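Student robot club to show kitchen helper arm in November demonstration

FOR IMMEDIATE RELEASE

11 August 2022 -- The Drotix student robot club today announced the start of its kitchen project, named Vomik. In this project the students teach a robot arm to use an ordinary microwave oven, the same kind that many families have at home. The club will show the result to parents, teachers and other guests at an open demonstration in November.

Vomik is the second large project of the club. The first one, Maeng, was a small sorting machine for bottle caps. It was built by five students and won a prize for teamwork at a regional school competition. After that competition the members wished to try a task from daily life, and they chose the kitchen.

"When we asked the students what a robot should do at home, almost everyone spoke about food," said Dae-han Jang, who leads the club and teaches the programming class. "I was thinking that they would choose cooking. But they wanted to begin with the door of the microwave. I was a little surprised, and then I understood that they had chosen well. To open a door and to press the right button is already a lot of work for a robot."

The project is divided into six tasks. The students begin with moving the arm close to the oven without touching it. Then come finding the door button, pressing it, opening the door, closing the door and setting the time. Each task has its own small group, and every group keeps a written notebook in which it puts down the positions, the speeds and the mistakes. The notebooks are read aloud at the end of each meeting -- also the mistakes.
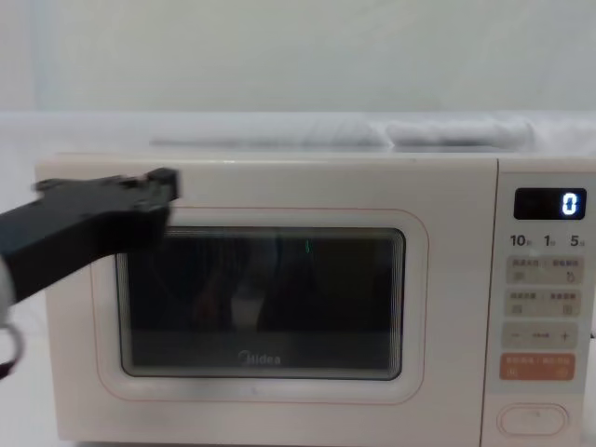
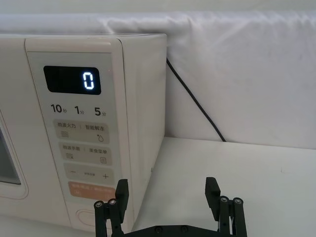

Work on the Vomik project: the gripper at the oven door (first picture) and near the control panel (second picture).

The students work with a standard countertop oven which was not changed for the robot. The buttons, the door and the display are the same as a person would use. According to the club, this is an important rule of the project. In the early discussion one group proposed to put a large handle on the door, and another group wanted to make colored stickers for the buttons. Both proposals were put to a vote of the members and were refused.

The text on the buttons is in Chinese, so the students also prepared a sheet with the meaning of every button. The quick settings for ten seconds, one minute and five minutes are in the top row, directly under the display. The club decided that the ten second setting will be used for the first timed tests. The "minus" and "plus" signs on a lower button will be used later, when the time-setting group is ready for it.

The arm can carry a camera close to the gripper, and a second camera is used at the height of a person's chest. The students compare the two views when they plan a movement. From the wrist it is easy to judge the distance between the fingers, but the door is often only partly visible. From the front the whole door window can be seen. The programming class has spent several lessons on this question, and the discussion is not finished.

"I had thought that the robot sees the oven like I see it," wrote one member in her group's notebook. "Now I draw first what the camera sees, and only after this I write the program."

Safety rules are a part of the lessons. Two students are always present when the arm is moving, one at the keyboard and one at the stop switch. New members first practice with the power of the arm turned off, and they must explain the stop procedure to Mr. Jang before they may start a program by themselves.

The local company Cloltness supports the project with spare parts and with a room for the November demonstration. The company will also invite the members to visit its workshop during the autumn holidays.

At the demonstration each group will present its own task, and after this the club will try all six tasks one after another. Roughly two hours are planned for the program, including time for questions. Guests may look at the notebooks and speak with the students at their tables. Entry is free, and children are welcome together with an adult.

The club also accepts new members for the coming school year. Experience with programming is not necessary. Students who like to draw, to measure or to write are equally needed, especially in the door-closing group, which is at present the smallest one.

About Drotix

Drotix is a student club for robots and automation. The members meet after school and work on one shared project in each school year. The club is led by Dae-han Jang.

Press contact: Dae-han Jang, Drotix student robot club. Journalists who wish to visit a club meeting before the demonstration are kindly asked to write in advance.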